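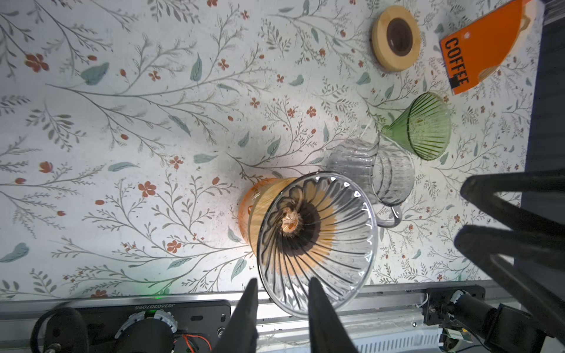
Drirkex teleop station, pre-session checklist
Glassware tasks, two-arm bench
Filled in by Kenza Ouali, Thursday, morning slot

I go through this before the first demo of the day and again after lunch. Comments are mine, add yours underneath if you disagree!

1. Emergency stop pressed, released, pressed again
OK. Both arms dropped out of follow mode right away. Please test it from the operator's chair too (I only remembered because Tremmont asked us for it last time).

2. Base rail and brackets tight
OK. I put the wrench on every bolt I could reach. One on the right bracket took a tiny bit of a turn, so I've marked it with paint pen and I'll look again on Monday's sheet.

3. Cables and connectors
OK with a comment. There's a small green circuit board out in the open by the right arm's joint, with white cabling next to it. Keep water well away from there. We're doing pour-over setups dry this week anyway, and I'd like it to stay that way.

4. Gripper fingers clean, no chips or grit
OK. Wiped all four with a damp cloth and let them dry. Skin oil makes glass slide, so no touching them afterward, me included.

5. Grip force limit
Changed. It was still on 9, left over from the Egger crate task, which is way too much for a thin glass rim. Set to 2. Whoever runs crates next, put it back and write it here.

6. Leader arms match follower arms
Left OK, right redone. The right one was lagging when I closed my hand slowly, and you really feel that when you're trying to come down on either side of a dripper without bumping it. Ran the Kenus calibration twice and now it's fine.

7. Glassware inspected
OK. Fingernail around every rim, then held up to the window. Clear dripper, green dripper, ribbed server, no chips. The clear dripper is the hard one, by the way: go in slow and watch the rim, don't trust the ribs.

8. Start layout
OK. The green cone starts on its side, so leave it lying down, please! Wooden coaster at the back, orange COFFEE card in the far corner. The flowery table covering has to be flat before you put anything on it.

9. Storage and episode count
OK. 1,000 was the goal for this task and we're at 1,290, but I'm keeping the session because the two-handed grasps are still thin on variety. Come in from different angles if you can.

10. Operator break timer
Not OK. Battery dead. I'm using my phone until somebody finds a new one.

Result: cleared to run, item 10 open.
K. Ouali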